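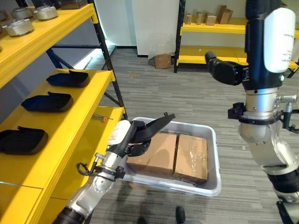
Ticket 344 – bike cuts out when warm, won't restart for ages
Opened by: Daryna Palamarchuk
Bike: Voltari 200 single, carb model
Status: closed

Hi all, hoping someone at Stornham can help before I lose my temper with this thing. It starts first kick from cold and pulls fine for nearly 43 minutes, then it coughs a couple of times and dies like I've hit the kill switch. If I leave it long enough to drink a coffee it goes again as if nothing happened. I've put a new plug in (gap checked), cleaned the carb twice and run it with the fuel cap loose in case the breather was blocked. No change at all!

Reply from Sibel Eren, workshop
Hi Daryna, I'd look at the spark before you touch that carb again. Next time it dies, pull the plug cap straight away, fit your spare plug and ground it on the head while you kick it over. Let me know what you see. Also, which ignition coil have you got on there, the original or the Leken one?

Daryna
It's the Leken, the last owner fitted it. I did the test in a lay-by at 7 this evening and there was no spark whatsoever. Tried again once it had cooled down and got a lovely fat blue one – so I've been blaming the poor carb for nothing.

Sibel
Good, that narrows it down. I've had two of these do the same, and one was the coil and the other was the pickup behind the flywheel. Volkan has a known good coil you can borrow, so swap that first, it's only two bolts and a connector.

Daryna
Coil swapped, same ride up to Taşdemir's yard and back, and it died by the bridge again. Pickup then?

Sibel
Pickup, yes. When you have the cover off, have a look at the wire where it goes through the grommet too.

Daryna
Found it! The insulation had gone hard and split right at the grommet. I fitted a new pickup with its own lead, set the air gap and went out for the whole afternoon without a single cough. Volkan's coil is going back to him tomorrow. Happy for you to close this one, and thanks for putting up with me.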